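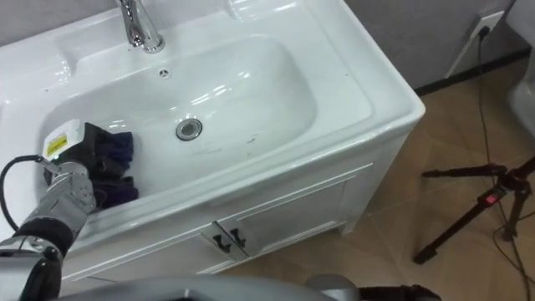
Home | About | Meetings | Minutes | Documents | Contact

Indstead and District Water Users' Liaison Group
Minutes of the ordinary meeting
Posted 8/14/18 by the Minutes Secretary

1. Apologies and quorum

Apologies were received from the Calness allotments representative and from the parish clerk. The meeting was quorate.

2. Minutes of the previous meeting

Accepted as a correct record after one amendment. In item 6, "static pressure" to read "standing pressure at the boundary stop tap". The chair signed the amended copy.

3. Matters arising

3.1 Key for the Prastness valve chamber. A second key has been cut and is held at the Indstead office. Closed.

3.2 Hardness figures. The water company's reply gives the zone average only. The group had asked for separate values for the upper and lower zones. Secretary to write again, quoting the date of the first letter.

3.3 Stop tap covers in Mill Lane. Two covers were reported missing. One has been replaced. The other lies under resurfaced carriageway and has been marked with paint pending excavation. Carried forward.

4. Low pressure in the upper zone

4.1 The technical member reported on readings from the logger at the top of Prastness Hill. Pressure falls in the early morning and again in the evening, and recovers overnight. The lowest reading was 13 metres head, taken during the morning draw. The pattern is consistent with high demand on an undersized main. It does not rule out a partly closed valve.

4.2 Members asked if the booster set at Mahawong Road had been running on both pumps. The technical member had seen the log sheet, which shows the duty pump only. The standby pump is listed as available but has no run hours entered against it since April. It was agreed that the company be asked to confirm in writing that changeover is automatic, and the pressure at which it takes place.

4.3 A resident in attendance said that an upstairs shower at the top of the hill was unusable before work on most mornings. The chair asked for times to be noted on the standard form so that they could be set against the logger trace. Forms are kept at the library desk.

4.4 There was discussion of moving the logger to the foot of the hill for comparison. Agreed, subject to a dry chamber being found. The chamber outside the chapel fills with groundwater and is not suitable.
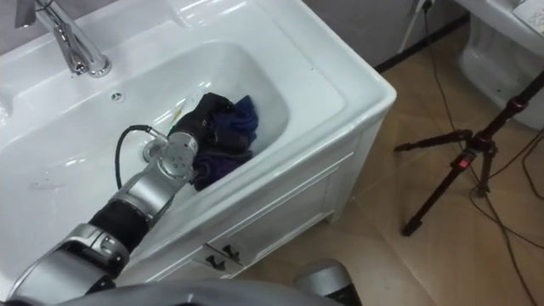
Calness, April

5. Report of the joint site visit

The following was read into the record from the note made at the time.

5.1 The party walked the line of the old four-inch main from the reservoir gate to the crossroads. Of the air valves shown on the 1960s drawing, the one nearest the gate could not be located. The remainder were found and their lids lifted. One was weeping at the flange and was reported to the company the same day.

5.2 The washout at the lower end discharges to the ditch. The ditch was silted to within a hand's width of the outlet. If the main were flushed in that condition the verge would flood — the landowner has asked for notice before any flushing is done.

5.3 Flow at the hydrant by the school was measured for 5 minutes with the gauge supplied. The result was steady and above the level of service. The hydrant plate is incorrect, as it gives the main size in inches under a metric heading.

5.4 Discoloured water. The sample drawn from the standpipe was clear after a short run. Members noted that the complaints came from properties on the dead-end spur, and that a sample from the standpipe says little about those.

5.5 The note was received. The drawing is to be marked up with the valve positions as found and a copy lodged at Indstead.

6. Shared supply pipes

6.1 The secretary has compiled a list of properties believed to be on shared supplies. It has 18 entries, mostly in the terraces below the church. Owners are responsible for the pipe between the boundary and the house, and several were not aware of this when leaks were last repaired.

6.2 A draft leaflet was tabled. Members asked for a simpler diagram and for the paragraph on lead pipe to be moved to the front page. The section on insurance is to be taken out until the wording has been checked.

7. Correspondence

A letter from the Mahawong Road residents about noise from the booster kiosk was noted. The company attributes the noise to a worn bearing and has given no date for repair. Secretary to ask for one.

8. Any other business

The projector lamp has failed and the spare is the wrong fitting. Papers will be circulated in print for the next meeting.

9. Next meeting

Indstead, small hall. Items for the agenda to the secretary in writing — late items will be held over.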